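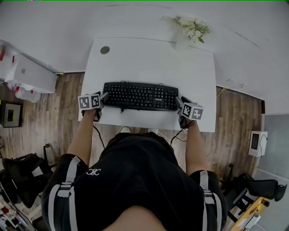

The Uvura pair at a keyboard, one gripper in each hand, marker cubes on top.

Uvura hand-held gripper pair, kit and build notes
Sold by Selero. Page updated Sat 26 August.

We drew up the Uvura for people who build robots in a spare room or a shared workshop and would like to teach an arm by doing the job themselves first. You hold one gripper in each hand, go about your task – typing, tidying a desk, moving a keyboard over an inch or two – and the recordings go on to train your arm later. We've been fussing over these since last November, and I'm afraid it shows in the length of the assembly booklet, which we do hope you'll read with a cup of something nearby!

Every kit comes with printed body shells, two marker cubes, the cables and a bag of 342 screws, washers and inserts (yes, there are spares). Set aside a weekend for the first gripper; the second goes together a good deal faster. Please route the cables before you close the shells.
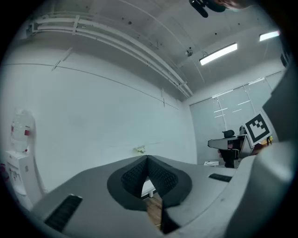

The padded cradle is the part we get the most letters about. The grip lining is a dotted, textured sheet that you trim and press in yourself, and it's worth going slowly where the two halves meet at the notch. If you get a wrinkle, peel it back and try again – the adhesive is forgiving for the first 30 minutes.

Full pair, unassembled: $1,393
Full pair with Stamodeo recording software and bench stand: $3,389
Replacement grip lining, both grippers: $30

Arm adapters for the Pylypenko desktop arm are sold separately and ship in their own box.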